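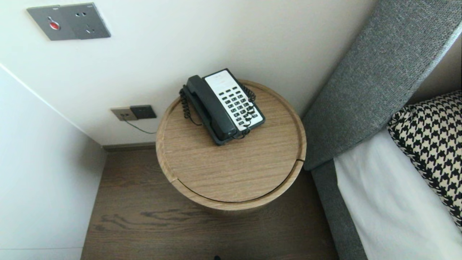
Guest room nightstand with corded telephone, Grumo work area

Grumo Room Reset Service for Hotels and Serviced Apartments

Grumo is a robotic room reset service supplied by Tekholm to hotels, serviced apartments and staff residences. It covers the small placement tasks that follow housekeeping: returning remote controls, telephones, cups and printed cards to the positions set out in the property's own room standard. Bed making, bathroom cleaning and linen handling are not included.

Scope of Supply

Each Grumo contract includes one mobile unit with two arms and parallel grippers, a charging dock, a head camera, and a license for the Danko layout software. Installation and staff training are carried out on site by Tekholm personnel. Replacement gripper fingers are supplied under the service plan.

Room Layouts

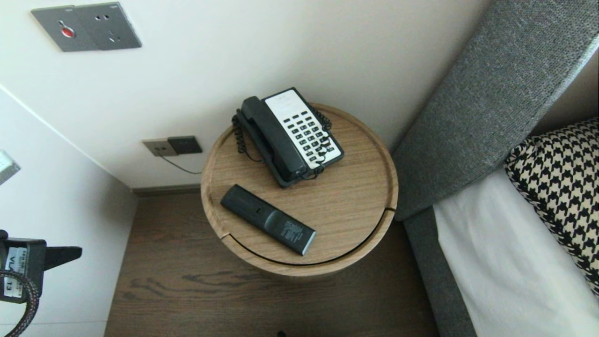
Danko stores a separate layout for every room type at the property. A layout records the surfaces on which Grumo may place objects, the objects that belong there, and the clearance to be kept around each one. Fixed-cord items are entered first, and loose items are assigned to the space that remains. On a round nightstand of the type shown, with the telephone toward the back, the remote control is assigned the front part of the top, set at a diagonal and clear of the coiled cord. Property managers may change any position from the Danko console without a service visit.

Site Requirements

Doorways and corridors must be free of steps. The unit operates on wood, tile and low-pile carpet. Narrow gaps between bed and wall are surveyed before installation, and surfaces that the arms cannot reach are left out of the layout.

Contract Terms

The standard term is 400 days and covers up to five room types. Additional room types may be ordered under part number 1216. Properties currently using the Wosance scheduling system can connect it to Danko with adapter 323, ordered separately.

Units ordered after 28 September 2023 will be delivered from October onward. Requests for a site survey should be addressed to Nhyira Gbeho, Hospitality Accounts, Tekholm, and should state the number of rooms and the floor covering in each.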